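Talks > Community Evenings > Speaker Notes > Old Computers, New Owners

Giving an old desktop computer a second life
Notes for the evening talk at the Clonville library, March

Before I begin: check the microphone, put the water on the left side, ask if people in the last row can hear me. Start at 7 p.m. also if some chairs are still free.

Opening. Thank the library for the room. Say that my talk has 40 minutes and then we have time for questions. I am not a seller of computers and I will not tell anybody to buy something tonight.

First question to the room: who has an old desktop computer at home which is not used anymore? Wait for the hands. Second question: who knows what is still on its disk? Wait again. Usually the hands go down, and this is where I want to start.

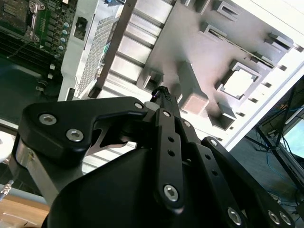
Speaker notes by Rodica Buzatu
With thanks to Konrad Marti for reading the first version

Part 1. Why the computer stays in the closet

People keep an old computer for reasons which are quite sensible. They are afraid for their photos. They paid a lot for it and it feels wrong to throw it away. Or they promised it to a nephew, and the nephew has now a laptop.

Tell the story of Valentin Chiriac. He moved from Sostesstead with three computers in the car, and he did not switch on any of them for six years. When we looked together, one of them had the only copy of his wedding pictures. Pause here. In the last talk I went too fast over this and people did not have time to think about their own pictures.

Say clearly: first the copy, then everything else. Copy the files to an external disk, open a few of them on another computer, and only after this think about giving the old one away.

Part 2. Erasing

This is the part with the most questions, so go slowly.

- To move files to the trash is not erasing. To empty the trash is also not enough.
- For an older hard disk, use a program that writes over the full disk. It can take a night.
- For a solid state disk, use the erase function from the maker of the disk.
- Sign out from your accounts before you erase, especially from programs that you have paid for.
- If the disk is broken and cannot be erased, take it out and keep it, or bring it to a place that destroys disks.

Do not joke about hammers. Last year somebody tried it and hurt his thumb.
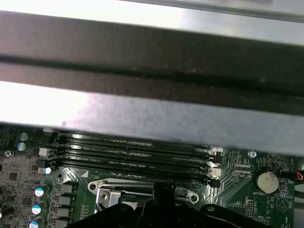

Part 3. Is it worth repairing?

My personal rule is simple. If the computer starts and the repair is cheaper than a family dinner in a restaurant, I repair it. Mostly it is more memory or a solid state disk in place of the hard disk. Unplug the power cable before you open the case, and touch bare metal on the case before you touch the parts.

Mention dust. Dust makes the fan work harder, and then the owner thinks that the computer is old and tired. Clean it with short blows of air and hold the fan so that it does not spin.

Figures from our group (read slowly, they are on the paper too):
Computers received since we started: 269
Given to a new owner last winter: 22
Waiting on the shelf at the moment: 13

Explain that the others went for parts or for recycling, and that I don't see this as a failure. One good power supply can save another machine.

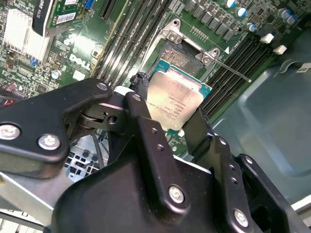

Desktop motherboard with memory slots and processor socket.

Part 4. Who gets it

Ovidiu Iordache keeps our waiting list. Families with children in school come first, after them people who look for work. We ask no proof of income. We ask only that somebody comes in person, so we can show how to start the system and how to make updates.

Small story if there is time: we name every machine after a soup or a noodle, because numbers were mixed up all the time. Udon went to Mrs. Munteanu, who writes down her recipes on it. She called me two times in the first week and since then not at all, so I suppose Udon is well.

What we cannot accept: old monitors of the heavy type, printers, and machines that have been standing in water. Please say this in a friendly tone. Last time it sounded as if I was angry.

Part 5. Questions

Prepare answers for these:

"Can I give it without the disk?" Yes, we put in another one.
"Do you come to pick it up?" Only in Clonville, and only if the person cannot carry it.
"Which system do you install?" A free one, usually Linux. Valentin Ilie can show it on his laptop after the talk, near the door.

Leave the sign-up paper on the first table and take my own pen back. The room must be free at 9 p.m.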